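Notebook entry, 4th September
Trokbridge workshop, open day
Entered by: Lucienne Pichon

The Gellow arm was shown to visitors at the main bench. The task was to lay out letters from the flat link pieces – straight bars and C-shaped arcs.
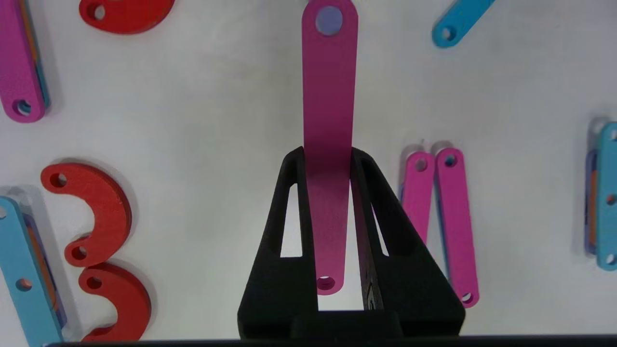 Magenta link bar held upright in the gripper.

Visitors asked how a bar is picked out when others lie close beside it. Skedon staff will reply in writing.

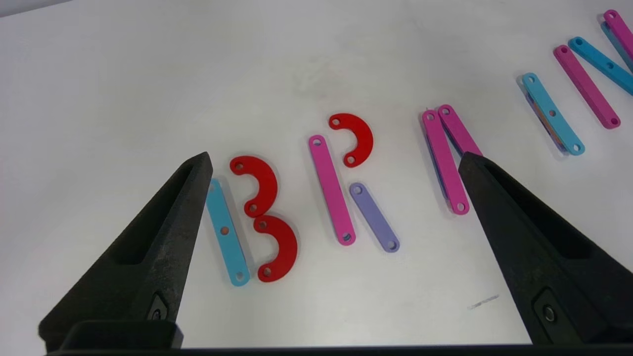
Letters B and R on the white tabletop.

Parts to be re-sorted by color before the next visit.

Last updated: L. Pichon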